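Pamlow Module Archive
Jun 28, 2023

1/ The Pamlow Module Archive announces the release of Citik 3, a utility for checking custom game modules before they are uploaded. The release is open to all registered builders and may be downloaded from the tools section of the Archive.

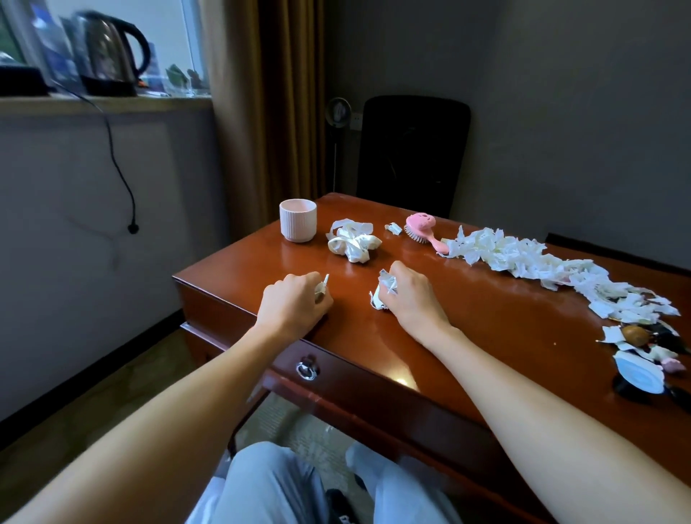
2/ Citik reads a finished module and reports missing scripts, broken area links, and items that refer to resources not included in the package. It does not change the module. All corrections remain the responsibility of the builder.

3/ The previous release could open only one module at a time. Citik 3 accepts a folder and writes a separate report for every module found in it. Reports are saved as plain text in the same folder and carry the name of the module.

4/ Testing was carried out in June on 236 modules already held by the Archive. Missing scripts were found in 27 of them. The authors of those modules have been notified through their account inboxes. No module has been removed as a result of the test.

5/ Builders who have received a notice may upload a corrected version under the existing entry. Please do not create a new entry. Download totals, ratings, and comments are kept when a file is replaced and are lost when an entry is deleted.

6/ The check for conversation files has been rewritten by Rory Galbraith. A line that leads nowhere is now listed with its speaker and the first words of its text. Earlier releases gave only a line number, and many builders reported that the number did not match the one shown in their editor.

7/ Modules that depend on the Zinchenko tileset require one further step. The tileset must be placed in the override folder before the check is run. If it is absent, Citik will report every area as damaged. Such reports should be disregarded and the check run again.

8/ A known fault affects modules with more than 600 areas. The check finishes, but the summary at the end of the report is left blank. The body of the report is complete and may be relied on. A correction is planned for the next release.

9/ Settings from Citik 2 are not carried over. Builders who keep a list of ignored files should save a copy before installing and paste it into the new settings file, under the heading "ignore". The format of the list is unchanged.

10/ The Ostdale campaign files are not covered by this release. They use an older script format that Citik does not read. Builders working on Ostdale chapters should continue to use the checker supplied with the campaign.

11/ Faults should be reported in the Citik section of the forum. Please include the report file, the name of the module, and the version of the game in use. Requests sent by private message will not be entered in the fault list.

12/ The written guide has been revised and is included in the download. Translations of the guide are welcome and may be submitted through the same section of the forum. Translators will be credited on the first page.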